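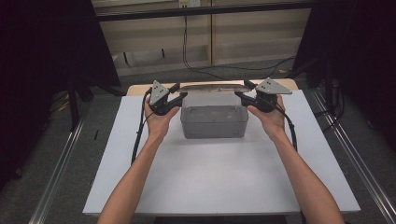 Entry for February, kept by the operations office, Stimurdale site.

The question of who will be doing lid work at the end of the year was put to this office again at the morning briefing, and I recorded the answer given by management in the log: the manual packing line will continue in its present form until the Emurar cell has passed acceptance, and no position will be closed before then. I spent most of the first hour at the demonstration table. The task under study remains the clear lid on the gray storage box, taken at both ends with the two hand-held grippers. An operator works with one gripper in each hand, the fingers coming in to the lid from the left and from the right, and the cables run down either side of the white tabletop. It is slow work when compared with bare hands. Several of the operators remarked on this, and I have entered their remarks without alteration.

The target set by Jolen for this stage is 599 accepted demonstrations. The morning shift has asked whether rejected attempts will be counted against the individual operator. They will not. I gave this assurance verbally and have since confirmed it in writing on the notice board beside the time clock, as the same question was raised in January and my reply on that occasion was evidently not passed on to the second shift.

Assignment to the table is now limited to 50 minutes, followed by a return to ordinary duties or a rest period. The previous arrangement allowed operators to remain until they chose to stop, and two of them reported soreness in the wrist and forearm. The supervisor's view was that the matter would resolve itself with practice. I did not share that view and said so. The limit took effect at 10:00 a.m. and will stay in force until the health and safety representative has reviewed it.

Pay was discussed at length. Operators assigned to demonstrations receive the line rate with no supplement. The staff position is that teaching a machine to carry out one's own work is a skilled duty and should be graded as such. The company position is that the duty is temporary and falls within existing job descriptions. I have read the descriptions again this afternoon and can find nothing in them on the subject in either direction. They were last revised when the site had no automated equipment other than the pallet wrapper. I have asked for the matter to be placed on the agenda of the next joint meeting, with the text of the descriptions attached.

A representative of Fallahi, which is to install the cell, attended after lunch and took questions in the canteen. Attendance was 20. Most questions concerned retraining. It was stated that the cell will require 2 attendants on each shift, and that these posts will be offered internally first. It was not stated how the remaining line staff will be placed. I noted that the representative used the word "redeployment" several times and, when asked which departments had vacancies, referred the question to management. Management was not in the room. I regard this as a failure of planning on our part and have recorded it accordingly.

One observation of my own. The operators at the table have begun to discuss among themselves how they handle a lid, which hand leads, how hard to press, when to let go. In all my years on this site I had not heard these things talked about, and our written work instruction for the task consists of a single line. I have requested that their comments be taken down and used to amend the instruction, whatever becomes of the cell.

Outstanding at close of day: written reply from Jolen on the storage of recordings and who may view them; replacement of the worn floor mat at packing station 2; revised shift list, to be posted before 4:00 p.m. tomorrow. The request for a second demonstration table has been deferred.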